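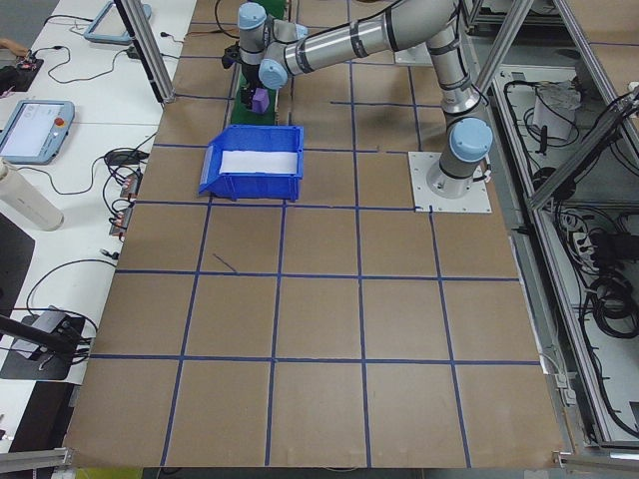 Yoga Liem 님이 지난 글에 댓글을 달아 주셨는데, 세일앤드리스백을 너무 색안경 끼고 보는 것 같다고, 파는 쪽은 현금이 생기고 사는 쪽은 임차인이 이미 들어와 있는 건물을 받으니 서로 나쁠 게 없지 않느냐고 하셨다. 공실 걱정 없는 건물이 세상에 몇 개나 되느냐는 말도 덧붙이셨고.

맞는 말씀이 반쯤 섞여 있어서 댓글로 짧게 답하려다 포기하고 글을 하나 쓴다. 색안경은 인정한다. 벗을 생각은 아직 없다.

계속 얘기해 온 노트비(Noltby) 물류센터 건부터 다시 정리하자. 처음 오신 분도 계실 테니까. 부로우(Wurow)가 자기 소유로 쓰던 창고를 바나흐(Banach)가 운용하는 펀드에 109억 원에 팔고, 판 그날부터 그 창고를 도로 빌려 쓴다. 임대차 기간은 20년. 첫해 임대료를 매매가로 나누면 5%가 나온다. 투자 모집은 구메데(Gumede) 플랫폼에서 하고 있고, 소개 페이지 맨 위에 큼지막하게 적힌 문구가 "장기 책임임차로 확보한 안정적 현금흐름"이다.

나는 이 문장에서 '확보한'이라는 말이 제일 거슬린다. 아직 받지도 않은 임대료를 누가 어떻게 확보했다는 건지. 계약서에 적힌 것과 통장에 들어온 것은 다르다. 임차인이 돈을 낼 수 있을 때까지만 들어오는 돈이고, 그러니 이 상품을 사는 사람은 창고를 사면서 동시에 부로우라는 회사의 신용을 사는 셈이다. 그럼 소개 자료에 부로우의 재무 얘기가 얼마나 나오나. 한 쪽이다. 그마저 절반은 회사 연혁이고, 매출 그래프에는 세로축 숫자가 없다. 입지 설명은 고속도로 나들목까지의 거리부터 배후 인구까지 아주 길고 친절한데 말이다.

보통 회사가 사옥이나 창고를 팔고 빌려 쓰는 이유는 뻔하다. 돈이 필요해서다. 돈이 필요한 이유가 공장 증설일 수도 있고 신사업일 수도 있고, 만기가 돌아오는 차입금일 수도 있다. 앞의 둘이라면 나도 별말 안 한다. 자료에는 "재무구조 개선 및 성장 재원 마련"이라고만 되어 있다. 두 가지를 '및'으로 묶어 놓으면 비중이 안 보인다. 구메데 문의 게시판에 매각대금 중 얼마가 차입금 상환에 들어가느냐고 물어봤더니 임차인의 내부 사정이라 답변이 어렵다고 했다. 내 돈이 그 내부 사정에 20년 동안 묶이는데.
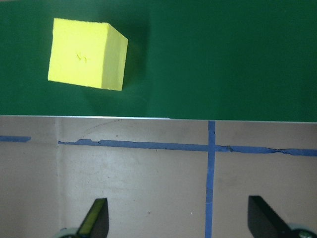
노란색 폼 블록과 파란 테이프.

가격 얘기를 하자. 일반적인 건물 매매에서는 임대료가 먼저 있고 가격이 나중에 나온다. 주변 창고가 평당 얼마에 나가는지를 보고, 거기에 시장 수익률을 적용해서 매매가를 흥정한다. 세일앤드리스백은 이 순서를 뒤집기가 쉽다. 파는 사람과 빌리는 사람이 같은 회사이기 때문이다. 매각대금을 많이 받고 싶으면 임대료를 높게 써 주면 된다. 시세보다 비싼 임대료를 내는 대신 시세보다 비싼 가격에 팔고, 사는 쪽은 임대수익률이 그럴듯하게 나오니 비싸게 산 줄을 잘 모른다. 경제적으로 뜯어보면 담보대출에 꽤 가깝다. 부로우가 건물을 맡기고 돈을 당겨 쓴 다음 매달 이자를 내는 것처럼.

대출이라면 빌려준 쪽은 최소한 원금을 돌려받을 날짜가 있다. 노트비 건에는 그 날짜가 없다. 펀드가 청산할 때 누군가가 이 창고를 사 줘야 원금이 나온다. 그때 가서 사려는 사람은 남은 임대차 기간을 볼 것이고, 임차인이 어떤 상태인지를 볼 것이고, 임대료가 주변보다 높다면 계약이 끝난 뒤에는 얼마로 떨어질지를 계산할 것이다. 지금의 우리가 안 하고 있는 계산을 그 사람은 하겠지.

감정평가를 받았으니 괜찮다는 얘기도 많이 듣는다. 노트비도 감정가가 매매가를 살짝 웃돈다. 그런데 평가서 요약본을 읽어 보면 수익환원법에 들어간 임대료가 바로 이번에 맺은 그 임대차계약의 임대료다. 그 숫자를 넣었으니 그 가격이 나오는 게 당연하지. 빈 창고로 놓고 시장 임대료를 적용했을 때 얼마가 나오는지, 이른바 공실 가정 가치는 요약본에 없다. 전체본에는 있을지도 모르겠는데, 전체본은 일정 금액 이상 청약한 사람에게만 보여 준다고 한다. 사고 나면 보여 주겠다는 얘기로 들린다.

임대료 조정 조항도 봤다. 4년마다 조정하게 되어 있고 기준은 소비자물가다. 여기까지는 무난한데 상한이 걸려 있다. 물가가 상한보다 많이 오르면 그 차이는 고스란히 투자자 손해다. 하한이 있으니 균형이 맞는다는 설명이 붙어 있지만, 지난 몇 해 물가를 겪고도 하한이 있어서 다행이라고 생각하는 사람이 얼마나 될까. 작년에 장을 한 번이라도 직접 본 사람이면 어느 쪽이 무서운지 안다.

수선비는 더 애매하다. 홍보 자료에는 트리플넷이라고 적혀 있다. 세금, 보험료, 유지관리비를 전부 임차인이 낸다는 뜻이니 임대인으로서는 편한 구조다. 그런데 투자설명서 뒤쪽 임대차 주요 조건 표를 보면 '구조체 및 지붕의 대수선은 임대인 부담'이라는 줄이 있다. 물류센터에서 큰돈 드는 게 지붕하고 바닥이다. 바닥은 구조체인가 아닌가? 지게차가 밤낮으로 다니는 바닥이 갈라지면 누가 돈을 내는가? 표에는 안 나온다. 이걸 트리플넷이라고 불러도 되는지 모르겠다. 우리나라에서는 이 말을 느슨하게 쓰는 경향이 있어서, 자료마다 범위가 제각각이다. 약자로 NNN이라고 쓰여 있으면 더 의심하고 보는 버릇이 생겼다.

지난 2월에 구메데 온라인 설명회를 들었을 때 이 부분을 질문한 사람이 있었다. 나 말고 다른 분이었다. 바나흐 쪽 담당자는 준공 연차가 얼마 안 되어 대수선 가능성이 낮다고 답했다. 지금은 그렇겠지. 임대차는 20년짜리라고 자랑하면서 수선 얘기가 나오면 왜 갑자기 현재 시점만 보는지 궁금하다. 추가 질문은 시간 관계상 서면으로 받겠다고 했고, 서면 답변이 올라왔는지는 아직 확인을 못 했다. 게시판 구조가 좀 불편해서 내가 못 찾은 것일 수도 있다.

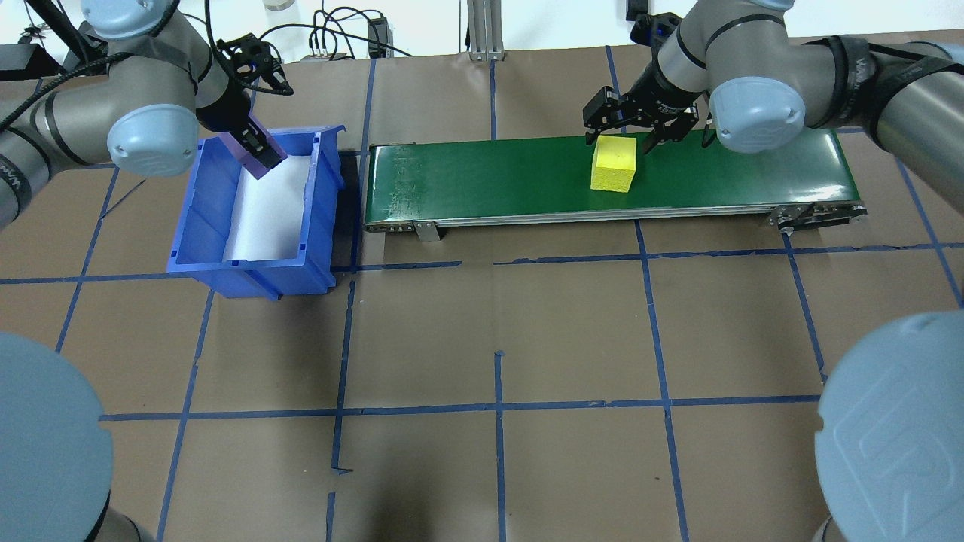

파란 상자와 보라색 블록.

Yoga Liem 님이 쓰신 공실 얘기로 돌아가 보면, 첫날부터 공실이 없다는 건 분명히 장점이다. 인정한다. 요즘 수도권 바깥 창고들, 특히 저온 쪽은 준공하고도 한참을 비워 두는 곳이 있으니까. 다만 단일 임차인 건물의 공실률은 0 아니면 전부다. 층마다 다른 회사가 들어 있는 오피스라면 하나가 나가도 나머지가 이자를 메워 주는데, 여기는 부로우가 나가는 날 임대수입이 통째로 사라진다. 대출 이자는 그날도 나간다.

그럼 부로우가 나갈 수 있느냐. 중도해지 불가라고 되어 있긴 하다. 위약금 조항도 있다. 하지만 임차인이 정말 어려워져서 회생절차로 들어가면 계약서의 중도해지 불가 문구가 그대로 지켜지리라고 기대하기는 어렵다. 관리인이 임대차를 해지하겠다고 나올 수도 있고, 이쪽은 손해배상 채권을 들고 다른 채권자들 뒤에 줄을 서게 될 수도 있다. 내가 법률가가 아니라서 여기는 정확하지 않을 수 있다. 아는 분 계시면 고쳐 주시라. 어쨌든 위약금이라는 건 위약금 낼 돈이 있는 회사한테나 무서운 것이고, 그런 회사는 애초에 임대료를 밀리지 않는다.

보증금은 어떨까. 임대료 몇 달 치를 보증금으로 받는데, 새 임차인을 구하는 데 그 몇 달로 충분할지는 창고의 생김새에 달렸다. 노트비는 부로우가 자기 쓰려고 지은 건물이다. 천장 높이며 하역장 방향이며 기둥 간격이 전부 그 회사 물건에 맞춰져 있다고 자료에 자랑처럼 적혀 있다. '임차인 맞춤형 설계로 이전 유인이 낮음'이라고. 같은 문장을 뒤에서 읽으면 다른 임차인은 쓰기 불편하다는 얘기가 된다.

수수료까지 보면 조금 더 씁쓸하다. 바나흐는 매입수수료를 먼저 받고, 운용보수를 해마다 받고, 나중에 팔면 매각보수를 받는다. 매입수수료는 매매가에 비례한다. 그러니까 비싸게 사도 아쉬울 게 없는 쪽이 가격을 협상한 것이다. 업계 관행이라고들 하고 실제로 관행이 맞다. 플랫폼이 가져가는 몫은 따로 있는데 이건 투자자가 직접 부담하지 않는다고 되어 있어서, 그럼 누가 내는지 한참 찾다가 펀드 비용 항목에서 찾았다. 펀드 돈은 누구 돈인가.

이렇게까지 쓰면 또 그럼 다 사기라는 거냐는 댓글이 달릴 텐데, 그런 말은 한 적이 없다. 세일앤드리스백 자체는 오래된 방식이고 멀쩡한 거래도 많다. 임차인이 튼튼하고, 임대료가 주변 시세 언저리이고, 임차인이 떠나도 금방 다른 회사가 들어올 만한 자리라면 나도 관심이 있다. 내 불만은 노트비 자료만 읽어서는 이 거래가 거기에 해당하는지 알 수가 없다는 데 있다. 알 수 있게 쓸 수 있었을 텐데 안 썼다.

그래서 구메데에 다시 문의를 넣어 두었다. 주변 창고의 실제 임대 사례를 보여 달라는 것, 공실 가정 가치를 알려 달라는 것, 대수선 비용을 어디에 얼마나 쌓아 두는지 알려 달라는 것, 부로우의 최근 감사보고서를 기준으로 이자보상배율을 적어 달라는 것. 마지막 건은 내가 직접 계산해도 되지만 그쪽에서 공식적으로 뭐라고 쓰는지 보고 싶다.

참고로 예금 금리가 지금 이 정도인데 5%에서 보수와 비용을 떼고 나면 남는 차이가 얼마 되지도 않는다. 대출을 끼워서 배당률을 올려 놓기는 했는데, 그 대출 만기가 임대차보다 훨씬 일찍 돌아온다. 리파이낸싱할 때 금리가 어떨지는 자료 어디에도 가정이 없고 그냥 지금 금리가 끝까지 이어지는 표만 있다. 이 얘기는 길어지니 따로 쓰겠다.

청약 마감까지는 아직 날이 좀 남았다. 답변이 오면 그대로 옮겨 적고, 내가 틀린 데가 있으면 이 글 밑에 고쳐 두겠다. Yoga Liem 님은 혹시 이미 청약하셨다면 평가서 전체본에 공실 가정 가치가 있는지만 좀 봐 주시면 고맙겠다.

2023년 7월 18일 씀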